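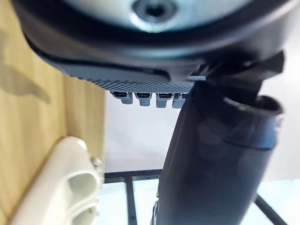

Call for Participants: Teach a Robot to Tidy the Shoe Rack

Clovico is looking for people who would like to spend a few weeks driving a robot through small household jobs, so that a learning system can pick them up from your example. You don't need a degree, and you don't need to have touched a robot before. If you've ever shown a younger cousin how to fold a towel and enjoyed it, please keep reading!

Posted 24 July 2023

What the work is

Our project is called Kamath. We want an assistant that can put away the things people leave lying around at home, and we are starting with footwear. It sounds like a small job until you try it with a gripper. A slide sandal is soft in one place and stiff in another, it can be grabbed by the strap or by the sole, and it has to end up flat on a shelf next to its neighbors without knocking them off.

The system learns from recordings of a person doing the job through the robot. We call one recording an episode. In each episode you steer both arms from an operator station, pick something up, place it where the task card says and bring the arms back to rest. Cameras record what the robot sees while software logs how it moves. Then the shoes get shuffled and you go again.

We need 300 good episodes for the first shoe rack set, and we want them from people with different habits. Some operators go in from above, some turn the sandal on its side first. Both are useful to us. Please don't try to copy the person before you.

A normal session

You'll be at the station for 2 hours with a break in the middle whenever you want it. A session usually goes like this:

Check the task card and set out the shoes as shown.
Run the arms through a short warm-up and make sure every camera has a picture.
Record episodes at your own pace.
Mark each one as good, poor or unsure, with a line of explanation if something odd happened.
Put the shoes back and close the log.

Mistakes are fine. If you drop a sandal and recover it, keep recording, as those episodes are some of the most valuable we get. If you bump the rack hard, stop and call the floor lead. We would much rather lose an episode than a wrist joint.

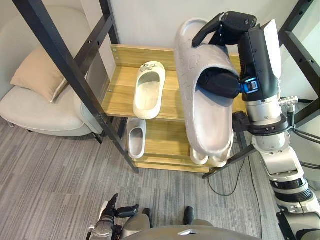
One operator from our spring group told us that the first day felt like wearing oven mitts, and that by the end of the week she had stopped thinking about the controls and was only thinking about the shoe. She also said she wished she had asked for the higher chair sooner. So ask for the higher chair!

Who we'd love to hear from

Anyone 18 or over who can commit to 3 sessions a week. You should be comfortable sitting and using both hands for stretches at a time, and able to see fine detail on a screen, with glasses or contacts if you use them. Left-handed operators are especially welcome – we have far too few recordings from you.

Patience helps a lot. The work repeats itself, and the people who like it best tend to be the ones who enjoy finding a slightly cleaner way to do the same thing. Gamers, knitters, dental students and retired machinists have all done well here.

What you get

Sessions are paid by the hour, training included, and you are paid for the full session even if the equipment has a bad day and we have to send you home early. Travel within the city is refunded. At the end of the round you're invited to watch the trained system try the job on its own, which is great fun, especially when it picks up a habit that is clearly yours.

About the recordings

The camera footage covers the robot, its arms and the room it is working in. Your station is in a separate room, and we do not record your face or voice. Hand movements are stored under a number. The finished set will be used by Clovico and by our partner Dotov, who handle the training side. You may withdraw your episodes at any time up to the end of October.

Dates and place

The round runs for 14 weeks at our Jinport site, on the ground floor, with step-free access from the parking lot. Morning, afternoon and early evening slots are open. New operators have a paid training day before their first recorded session.

How to apply

Send us a short note through the contact form with the heading "Kamath operator". Tell us which slots suit you, which hand you write with, and one thing you are good at doing with your hands. There's no need for a résumé. We'll answer every note, and if this round fills up we will ask whether you'd like a place in the next one – kitchen drawers are probably coming up after shoes.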